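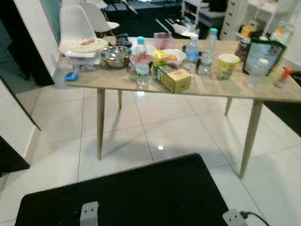 그림 1. 로봇 베이스 쪽에서 본 탁자. 상판에 식품 용기, 병, 포장 식품이 놓여 있음.

생활환경 이동 조작 로봇 운용지침 개정 실무회의 회의록

일시: 2021년 8월 5일
장소: Hinutix 본관 소회의실 및 원격 접속
참석: Hinutix(주관), Zorix(그리퍼 및 제어기), Maurya(시험 운용), Govska(문서 관리)
의장: Kusum Mishra (Hinutix)
기록: Govska 문서 관리 담당
배포: 참석 기관 및 지침 사본 보유 부서

1. 전차 회의록 확인
2월 회의록은 수정 없이 승인함. 당시 보류된 사항 중 "작업면" 정의와 손목 카메라 가림 판정은 이번 회의 안건으로 이관함. 원격 정지 단말의 배터리 교체 주기는 Zorix에서 자료가 제출되지 않아 계속 보류함.

2. 용어 정리
현행 지침은 "작업대", "탁자", "지지면"을 혼용하고 있음. Govska는 세 용어를 "작업면"으로 통일하고, 물품이 놓이며 로봇이 그 위에서 파지 또는 적치를 수행하는 수평면으로 정의할 것을 제안함. Maurya는 선반이 포함되는지 질의함. 선반은 위쪽이 막혀 진입 방향이 제한되므로 별도 항으로 분리하기로 함.
"물품"은 용기와 내용물을 합한 것으로 정의함. 음식이 담긴 접시나 그릇을 옮기는 경우 접시만을 대상으로 기재하는 사례가 있었으나, 앞으로는 내용물의 유무를 함께 기재함.
"가장자리"는 작업면 끝선에서 안쪽으로 10 mm까지의 띠로 정의함. Zorix는 이 폭이 팔 반복 정밀도에 비해 과도하게 크지 않다는 의견을 제시하였고 이견은 없었음.

3. 작업면 물품 배치
3.1 혼재 배치
그림 1과 같이 식품 용기, 병, 냄비, 종이컵, 봉투가 한 작업면에 함께 놓인 상태를 "혼재 배치"로 부르기로 함. 혼재 배치는 생활환경에서 통상적인 조건으로 보며 금지하지 않음. 다만 시작 전 운용자가 대상 물품과 비대상 물품을 구분하여 기록지에 표시해야 함.
Maurya는 비대상 물품을 모두 열거하는 현행 양식이 준비 시간을 지나치게 늘린다고 지적함. 검토 결과 대상 물품의 진입 경로에 걸리는 것만 열거하는 것으로 완화함. 진입 경로 밖의 물품은 전경 사진으로 갈음할 수 있음.

3.2 적층 용기
용기를 쌓고 그 위에 접시를 올린 경우, 하단 용기를 직접 파지하는 동작은 허용하지 않음. 최상단부터 순서대로 옮기도록 함. 음식이 담긴 접시가 최상단에 있으면 이동 중 기울기를 5도 이내로 제한함. 이 값은 잠정값이며 Maurya의 시험 결과에 따라 조정함.

3.3 가장자리 물품
가장자리에 걸쳐 있는 상자나 소형 병은 로봇이 작업면에 접근하기 전에 운용자가 안쪽으로 옮길 수 있음. 옮긴 경우 기록지의 "사전 조정" 난에 표시함. 로봇으로 하여금 가장자리 물품을 밀어 넣게 하는 동작은 별도 승인 대상으로 둠. Zorix는 밀기 동작에도 접촉력 제한이 적용되므로 승인을 생략할 수 있다는 의견을 냈으나, 낙하 위험은 접촉력과 별개의 문제라는 의장의 판단에 따라 원안을 유지함.

3.4 투명 및 광택 물품
투명 플라스틱 용기, 물병, 스테인리스 냄비는 깊이값 누락이 발생할 수 있는 물품군으로 분류함. 해당 물품을 대상으로 할 때는 파지 직전에 손목 카메라 영상을 운용자가 확인하고 승인함. 확인 없이 자동으로 파지에 들어가는 설정은 사용하지 않음. 병 뒤로 다른 물품의 라벨이 비쳐 보이는 배치에서는 라벨 색만으로 대상을 지정하지 않도록 주석을 추가함.

4. 베이스 접근 및 케이블
4.1 접근 속도와 정지
작업면에서 900 mm 이내로 들어오면 저속 모드로 전환함. 저속 모드 해제는 운용자만 할 수 있으며, 상위 계획기가 자동으로 해제하지 못하도록 Zorix가 제어기 설정을 변경함. 정지 명령 후 2초 안에 베이스와 팔이 모두 멈추지 않으면 당일 운용을 중지하고 점검으로 전환함.

4.2 바닥
광택 타일 바닥에서는 천장 조명의 반사가 바닥 면에 나타나며, 바닥 평면 추정에 영향을 줄 수 있음. Maurya는 조명을 끄는 방식이 생활환경 조건과 맞지 않는다는 입장임. 조명은 유지하되 시작 전 빈 바닥 구간에서 장애물 오검출 여부를 확인하는 절차를 넣기로 함. 깔개가 있는 구역은 주행 금지 구역으로 지정하고, 깔개 위에 물건이 놓인 경우에도 치울 의무는 두지 않음.

4.3 케이블
베이스 전면 브래킷에서 나오는 케이블은 베이스 외곽선 안쪽에 고정하는 것을 원칙으로 함. 그림 1의 검은 케이블은 오른쪽 브래킷에서 휘어 나가는 형태이며, 이와 같은 배선에는 여유 길이와 고정점을 점검표에 기재하도록 함. 고정 방식은 특정 부품으로 한정하지 않음. 접착식 고정구는 시작 전에 손으로 당겨 확인함.

4.4 주변 가구
탁자 뒤편의 의자는 팔의 작업 범위에 들지 않더라도 베이스 후퇴 및 우회 경로의 장애물로 등록함. 의자 위치가 바뀌면 경로를 다시 생성함. 기존 지도를 그대로 불러오는 방식은 허용하지 않음.

5. 그리퍼 및 손목 카메라

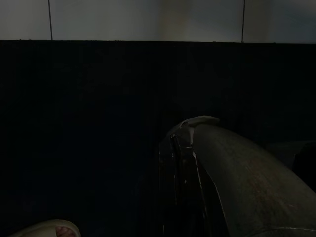
그림 2. 손목 카메라에서 본 그리퍼. 회색의 굽은 손가락과 밝은 회색 끝단.

5.1 시야 가림
손목 카메라 시야에 손가락이 들어오는 것은 구조상 불가피하므로 가림 자체를 결함으로 보지 않음. 판정 기준은 손가락 끝단의 식별 여부로 함. 그림 2의 경우 끝단이 나머지 부분보다 밝고 배경이 검어 윤곽이 구분되므로 적합으로 봄.
반대로 밝은 벽면이 배경일 때는 밝은 회색 끝단의 대비가 낮아질 수 있다는 의견이 Maurya에서 제시됨. 끝단에 표식을 붙이는 안을 검토하였으나, 파지면의 마찰 조건이 달라질 수 있어 채택하지 않음. 대신 점검 시 밝은 배경과 어두운 배경에서 각각 한 번씩 끝단을 확인하도록 함.

5.2 어두운 배경
검은 면이 화면의 대부분을 차지하면 자동 노출이 밝은 쪽으로 이동하여 끝단이 포화될 수 있음. Zorix는 노출 고정을 권고하였고, Maurya는 작업 중 배경 변화가 크므로 고정값 하나로는 부족하다고 함. 노출 상한만 설정하는 절충안으로 합의함. 상한값은 Zorix가 제시함.
어두운 면에 옅은 세로 주름만 보이는 경우에는 특징점이 부족하므로, 해당 방향의 영상만으로 손목 자세를 보정하지 않음. 관절 엔코더 값을 우선함.

5.3 광택부 반사
그리퍼 안쪽 검은 광택부의 모서리는 위에서 오는 빛을 반사하여 가는 세로줄로 나타남. 물체 윤곽으로 잘못 분할될 가능성이 있으므로 그리퍼 마스크를 적용한 뒤 분할을 수행함. 마스크는 손가락 개도별로 준비하며, 손가락을 교체하면 다시 작성함.

5.4 손가락 점검
운용 전 손가락 표면의 긁힘, 이음부 벌어짐, 이물을 육안으로 확인함. 식품을 다루는 작업이 있는 날은 작업 후에도 같은 점검을 실시하고 손가락을 닦음. 세정제 종류는 Zorix 정비 문서를 따르며 본 지침에는 제품명을 기재하지 않음.
점검표의 "이상 없음" 일괄 표시는 폐지함. 항목별로 표시하고 점검자가 서명함.

5.5 화면 일부에만 걸친 물체
화면 하단이나 모서리에 일부만 보이는 물체는 종류를 추정하여 기재하지 않고 "미확인 물체"로 남김. 파지 동작 전에 팔을 물려 전체 형태를 확인할 수 있으면 확인 후 갱신함. Govska가 예시 문구를 작성함.

6. 기록 및 보관
영상 기록은 머리 쪽 카메라와 손목 카메라를 분리하여 저장하되 시각을 동기화함. 두 영상의 시각 차이가 허용값을 넘으면 해당 기록은 사고 분석 자료로 쓰지 않음. 허용값은 이번 회의에서 정하지 못함. Hinutix와 Maurya의 수집 장비가 서로 달라 비교 자료가 필요하다는 데 의견이 일치함.
영상에 약통, 우편물, 개인 단말의 화면 등이 읽을 수 있는 상태로 찍힌 경우 배포 전에 가림 처리함. 식품 포장의 라벨은 가림 대상에서 제외함. 가림 처리의 책임은 영상을 촬영한 기관에 있음.

7. 기타
Govska는 개정본에 개정 전후 대조표를 첨부할 것을 요청함. 본문 분량이 늘어나므로 별책으로 분리하기로 함.
Maurya는 운용자 교육 이수 기준을 상향하자고 제안하였으나 시간 관계로 논의하지 않음. 서면 의견을 받은 후 안건 여부를 결정함.

8. 조치 사항
Zorix: 저속 모드 자동 해제 차단, 손목 카메라 노출 상한값 제시, 보류 중인 배터리 자료 제출
Maurya: 접시 이동 시 기울기 제한값 시험, 밝은 배경에서의 끝단 식별 확인
Govska: 용어 통일 반영, "미확인 물체" 기재 예시 작성, 대조표 별책 편집
Hinutix: 선반 작업 항 초안 작성, 머리 쪽 및 손목 카메라 시각 차이 비교 자료 취합

차기 회의 일정은 Zorix의 자료 제출 후 의장이 통지함.

회의록 확인: Kusum Mishra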